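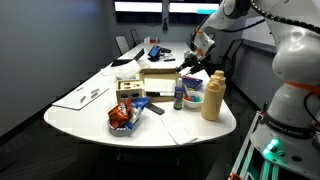
The Shared Table Is Everyone's Problem

Every office I have worked in has had one long table that was bought for meetings and ended up holding everything else. Ours in Kemness is no different. People complain about it, and twice a year somebody sends an email with the word "respect" in it. I think the emails are a waste of time and that the complaint is mostly wrong.

Start with what ends up on a table like this. A laptop, fair enough. A remote control. A bowl with snacks in it, a spray bottle, loose papers, a crumpled tissue. Then the things with no connection to work at all, such as a wooden shape sorter. Very little of it is trash. Most of it is stuff that has no other place to go, and a big flat surface at waist height is the easiest place to put it.

That is a storage problem, and we keep treating it as a manners problem. When we rented the Iris building in May, the plan had 145 square feet of closet space on our floor. It went to file boxes in the first week. What was left for daily things was 2 drawers and a windowsill. Of course the table filled up.

The usual answer is a clear-desk rule. I worked under one at Desell. Everything had to be off the tables by 6, and whatever stayed went into a bin by the door. It did look good in the evening. In the morning people spent the first part of the day digging through the bin for a charger, and after a while they stopped bringing things in. The snacks went first. I missed them more than I expected to – they were the main reason anyone from the other end of the floor came by.

I would rather have a table that is full at one end and clear at the other. Pick the end nearest the door and leave it alone. Let the bowl live there, and the remote. Put a shelf within reach for bottles, and put a wastebasket close enough that a tissue can get there without anyone standing up. Papers are the one thing I am strict about. A sheet lying loose for more than a day should be filed or recycled by whoever needs the space, with no hunting around for the owner.

The people upstairs at Sisodia bought a cabinet with doors and say it solved everything. I have seen inside the cabinet.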